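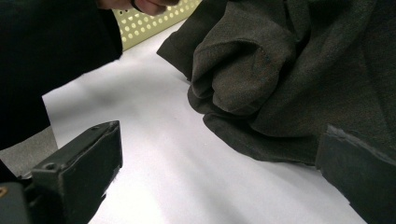
Petora Garment Folding Notes

README

Contents of this folder

Petora is a set of written folding and sorting notes for knitwear and soft jackets, with a photo record of garments on the work table. It was put together for the sorting room at Ondby, a secondhand clothing shop, and is kept by Volkan Aksoy. The notes cover how a garment is laid out, how it is folded, what is written down about it, and where it goes next.

The current version is from May. It replaces the earlier one, which only dealt with shirts.

Files

readme.txt - this file
garments.csv - one row per garment
folds.txt - the folding steps, by garment type
faults.txt - the words used for wear and damage
photos/ - pictures, sorted by garment number

Garments covered

There are 17 garments in this version. All of them are tops or outer layers with full sleeves: sweaters, cardigans, fleece jackets and sweatshirts. Two of them have hoods. T-shirts, pants and anything with a lining are left out and will go in a separate set.

Garments came from the regular intake at Ondby and from a box of unsold stock sent over by Kılıçarslan, the dry cleaner on the same street. They were not picked for being in good shape. Several are pilled at the elbows, and one cardigan has no buttons at all.

Table setup

The work is done on a clear, light surface. Dark knits shed, and lint is much easier to find on white than on wood. Wipe the surface between garments with a damp cloth and let it dry before putting the next one down.

Keep tags, pins and pens off the table while a garment is open on it. Small tools go on the pegboard.

How a garment is handled

Each garment starts as a heap. Do not shake it out in the air first. Set it down the way it comes out of the bin, find the collar, and work outward from there.

1. Find the collar and pull it toward the far side of the table.
2. Find both cuffs. Unroll them if they are rolled or folded back.
3. Turn the garment face down and flatten the back with your palms, from the middle to the sides.
4. Straighten the side seams.
5. Fold each sleeve in across the back, with the cuff pointing at the hem.
6. Fold in thirds from the hem for sweaters, in half for fleece.

Cuffs take the most time. A cuff that has been folded back for a long while holds its shape, and the seam can end up on the wrong side of the fold. Turn it fully inside out, then back again, before laying the sleeve flat. If it still curls, leave it under a folded towel while you do the next garment.

For hoods, fold the hood down over the back before the sleeves go in.

Columns in garments.csv

number - the garment number, also used for its photo folder
type - sweater, cardigan, fleece or sweatshirt
color - the plain color word (see below)
closure - none, buttons, full zip or half zip
hood - yes or no
fabric - from the care label; "unknown" if the label is missing
faults - words from faults.txt, separated by semicolons
destination - rail, shelf, repair or rag

Notes on color words

Use one plain word, or two joined with a hyphen. Gray-green, olive-gray and dark olive were all used for similar garments in the first pass, and that made searching a nuisance. They are now all entered as olive-gray. Check color in daylight if possible. Speckled or heathered yarn is entered under its overall color, with "speckled" added in the faults column even though it isn't a fault. There was no better place to put it.

Notes on fabric

Do not guess fabric by feel. A brushed knit and a thin fleece can be hard to tell apart when the garment is bunched up, and two entries had to be corrected once the labels were read. If there is no label, write "unknown" and move on.

Storage

Folded garments go into Funora bins, with fleece and sweaters kept apart. Fleece slides, so don't stack it above the rim. Place the folded edge toward the front so that one piece can be taken out without pulling the rest. Bins are emptied to the shop floor on Friday morning before opening.

Repairs

Anything marked repair gets a paper tag pinned to the inside of the hem, not the cuff or collar. Loose seams and missing buttons are worth fixing. Holes bigger than a coin are not, unless the garment is wool.

Known problems

The fabric column is unknown for too many rows to be of much use.
Garment 6 is listed as a cardigan but has a half zip. The type needs to be changed to sweater.
Some photos were taken before folding and some partway through, and the file names don't tell you which.
The fold for hooded garments has only been tried on the two in this set.

Changes and corrections

Send corrections to Volkan Aksoy or write them on the sheet by the sorting room door. Please give the garment number and the column. New fault words should be added to faults.txt before they are used in the table.

The notes and photos may be copied and changed for use in other shops.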